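# Bekness Table Oil

A plain, slow, faintly nutty-smelling oil for wooden dining tables, made by us in a unit behind the tyre place. It comes in two tins, 300 ml and 900 ml. The small one will see to a kitchen table and leave you enough to do a chopping board. The big one is for people with a refectory table, or people who spill.

We make one finish, and it comes out matt. If you want to see your face in your table we respectfully suggest a mirror, or a tin of something from the shelf above ours.

## What it does

It soaks into bare or previously oiled wood, goes hard over a few days, and slows down water, gravy and the rest of family life. Slows down is the phrase we use on the tin, and we had a small argument about it, as Italo Cocco (who designed the label) wanted "defends". Italo has never wiped up beetroot in his life.

The colour of the wood deepens a shade, much as it does when you wet it. Rub a damp thumb on the underside of your table and you'll have a fair idea of the result. If you dislike what your thumb shows you, stop there and save yourself the postage.

It won't do anything on top of varnish except sit there being sticky. To find out which you have, put a drop of water on the surface and go and do something else. A drop that has darkened the wood when you come back means oil or nothing. A drop still sitting up like a bead means varnish, and you'll need to sand back to the wood or learn to love the varnish.

## Which tin

| | Small | Large |
|---|---|---|
| Contents | 300 ml | 900 ml |
| Coats needed | 2 | 2 |
| Good for | Kitchen tables, desks, boards | Long tables, worktops, several chairs |
| Lid | Screw | Lever, bring a screwdriver |
| Cloth included | Yes | Yes, the same one |

People ask why the lid on the large tin is so difficult. It's a good seal. We've tried three suppliers and this is the only lid that doesn't weep oil all over the inside of the box, and we've grown rather protective of it.

## How to put it on

1. Clear the table. All of it, including the bowl of keys and dead batteries.
2. Sand lightly along the grain with fine paper. Hoover up the dust, then wipe with a barely damp cloth and let the wood dry.
3. Stir the tin. Shaking it puts bubbles in, and then you'll be cross.
4. Pour a puddle the size of a saucer and spread it thin with the cloth, working along the boards.
5. Leave it for 60 minutes.
6. Wipe off everything that hasn't gone in. Rub as if you regret the whole business. Most of the complaints we get are about tacky tables, and most tacky tables were never wiped.
7. Leave overnight with a window open, then do the second coat in the same way, using less.

You can eat off it gently after a day. Keep wet things away for a week. That week is longer than it sounds if you have children, and we know of one household that took all its meals in the hall.

**Please read this bit.** Oily cloths can heat up by themselves and catch fire. Spread yours out flat outdoors until it has dried stiff, or drop it in a bucket of water. Don't scrunch it up and put it in the bin. This is the one paragraph on the page with no joke in it.

## Looking after it

Wipe the table with a wrung-out cloth and a little washing-up liquid. Skip the spray polish, which leaves a film that the next coat of oil will refuse to go through.

Give it a fresh coat when it starts to look thirsty. For most people that's once a year, and April is a nice time for it, with the windows open and everybody out of the way. A table in a sunny spot will want doing sooner, particularly at the end nearest the glass.

If you only want to fix one patch, you can. Sand the patch, oil it, wipe it, and feather the edges out with whatever is left on the cloth. It'll look wrong for a fortnight and then you'll forget where it was.

## Other things we sell

**Catus sanding block.** Cork, fits the hand, takes a quarter sheet of paper. Named after the office cat, who sat on the first one and had to be moved.

**Stulten scraper.** For candle wax and dried Weetabix, which is the harder of the two. Steel blade, beech handle. Keep it nearly flat and don't lean on it.

**Annan trivet.** A plain cork disc. Ayuba Ansah cuts these from the offcuts of the sanding blocks, so the sizes wander a bit. Ask for a big one if you cook in big pans.

## Heat, rings and the teapot question

White rings are moisture that has been driven into the finish, generally by something hot, and they turn up on oiled tables as they do on every other sort. A fresh one will often fade if you leave it alone. An older one usually goes with a dab of oil and some very fine wire wool, along the grain, followed by a patch repair as described further up.

Black rings are another matter. Those come from metal and damp working together on woods with plenty of tannin, oak above all, and they go deeper. Oil won't shift them. You can bleach them out with oxalic acid if you're careful and wear gloves, or you can put the fruit bowl there.

Anything straight off the hob wants a trivet under it. So does a teapot, whatever your grandmother did, and so does a kettle that has come to the table to save someone getting up. Mugs are fine once the oil has fully hardened. We put them down bare at ours and the table looks like a table people use. 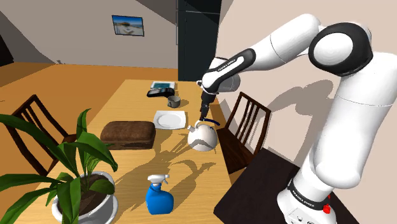
## Delivery and returns

Tins go out in cardboard with a paper wrap. They travel by road only, so islands take longer. We'll take back any unopened tin. Opened tins are yours, though if the lid has beaten you, write to us and Ayuba will send instructions with a drawing.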